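From: Roos Kramer
To: Natetano snack swap list
Date: 2011-12-01
Subject: Re: [swap] what goes in the winter box?

Hello all,

Sorry for the slow answer, I've been meaning to write since the weekend and then kept eating things instead. Replying in between the lines because there was a lot in it.

> I signed up for the winter round but I've never put a box together
> before and I'm a bit lost. Is it all right to mix sweet and savoury? My
> partner at the other end said "anything crunchy" and that was all.

Mix away! I always do. The only thing I'd keep apart is anything with a strong smell, so if you're sending dried squid or the really fierce onion rings, put them in a freezer bag with the air pressed out, otherwise the biscuits will taste of it by the time they get there. I learned that with the June box, which went to Brannigan with a packet of wafers in it that came out tasting of prawn. She was very nice about it.

And "anything crunchy" is a wonderful brief! You could fill three boxes. For my money the best crunchy thing going is shrimp strips, and I'd say that even if I weren't halfway through a packet. The ones I have at the moment are Kaka, with 虾条 on the front (xiā tiáo, "shrimp strips", handy if you're hunting along a shelf and can't read the rest). They're fried and curly and the bag has a clear window so you can see what you're getting, and there are little green pieces in among them which I haven't managed to identify. Mine taste mostly of salt and toast with the shrimp coming along afterwards. My sister says they taste of the seaside, but she says that about vinegar too.

> Also, what do you sort things into while you're deciding? I've got it all
> over the bed at the moment and the cat is interested.

Get it off the bed! I use a bright green open box that lives on the table with everything tipped in, and then I pull things out one at a time and decide. It's a jumble and I like it that way. If I lay everything out in rows I start making it look nice, and then I don't want to send any of it. A washing-up bowl would do just as well, or a drawer if you've got one free. Put a cloth down first, crumbs get everywhere.

> How do you stop crisps getting smashed?

You don't, entirely, but it helps a lot to stand the bags upright. Heavy and flat at the bottom (chocolate, boxed biscuits, anything in card), then the puffed bags standing on their ends along one side so they lean on each other, then small wrapped things poked down the gaps. Don't squeeze the air out of a sealed bag or prick it – that air is doing the packing for you. I've tried tissue paper and I've tried popcorn, and popcorn was better, but then you have to tell people which popcorn is for eating.

Loose things are the real nuisance. If a packet has already split, take it out and eat it yourself and send a different one. Please don't tape it up and hope, we had ants at Tira last year.

> And is there a weight limit, or do we just see what it costs?

For this round we're saying 2,000 grams as the ordinary limit and 3,000 if you've agreed it with your partner beforehand. That's with the carton. Please weigh it on something better than bathroom scales! My last one came to 2,698 on the kitchen scales and I'd have sworn it was under two kilos. It was the jam. I've no idea why I put jam in a snack box.

If you're posting from the Breltell end, the counter there will want the list of contents written out in English and stuck on the outside, so write it as you pack. "Snacks" on its own got one sent back in the summer.

A few other bits while I'm here:

The flavour list on the page is up to 904 entries now, which is a bit mad. If you add one, have a look first to see if it's already there under another spelling. Shrimp strips were in as prawn sticks, shrimp sticks, shrimp fries and "those pink curly ones", and I've folded the lot into one entry. Shout if I've merged something that was different.

I've still got room for one more partner if anybody wants to swap with me. I'm after anything with sesame, anything with lime, and I'd love to try the black pepper version of the puffed corn that was mentioned a while back. I can send shrimp strips until you beg me to stop.

Oh, and to the person who asked what the Kaka bag looks like: white at the top, yellow at the bottom, red and white logo.

Happy crunching,
Roos
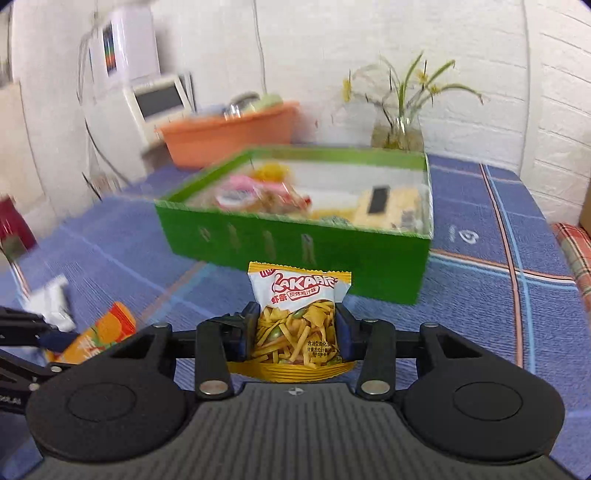
Kaka shrimp strips (虾条), with the green box behind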